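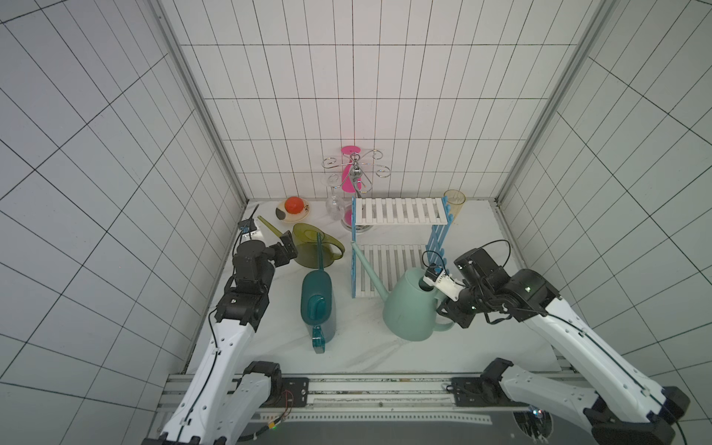 How often should a manager thank someone on the team in person? Once every few weeks is enough for most people, provided the thanks refers to a specific piece of work and comes from someone who knows what that work involved.

4.2 Frequency and source of recognition

The answer above summarizes what we heard in the second round of interviews at Kesten, held in October with 17 employees and 3 department managers. Interviews followed the guide developed by Magnusson and Haugland for the earlier Oko study, with one change: we asked people to recall the last time they were thanked at work before asking whether they felt appreciated. In the first round the order was reversed, and several people gave a general opinion and then had trouble finding a case to go with it.

Of the 17 employees, 12 could name a particular occasion. In 10 of these cases the thanks came from the direct manager, and in the other two from a colleague in another department. Messages sent to the whole staff were mentioned often but were seldom offered as an answer to the recall question. One warehouse planner said of the quarterly staff letter, "I read it, it's fine, it's for everybody."

The managers described their own habits in different terms. All 3 believed they gave thanks more often than their teams reported. Part of the gap may come from wording. A manager who ends a meeting with "good job, everyone" may count that as recognition, while the people in the room hear it as the close of the meeting. We did not observe meetings and cannot say how common this is.

Timing mattered less than we expected. Employees accepted thanks that arrived weeks after the work was finished, as long as the manager could say what had been done well. Thanks given on a fixed date — a work anniversary, for instance — was described as pleasant, but few people connected it with their own performance.

Figure 4. Last remembered occasion of thanks, by source (Kesten, second round, employees only).
Direct manager: 10
Colleague in another department: 2
No occasion recalled: 5

The coding was done by Menon and checked by Vanags, who had not taken part in the interviews. They disagreed on one case, in which a manager had passed on praise from a client. It was coded under direct manager, following the rule used in the Oko study. Section 4.3 turns to written thanks and to the notes that employees chose to keep.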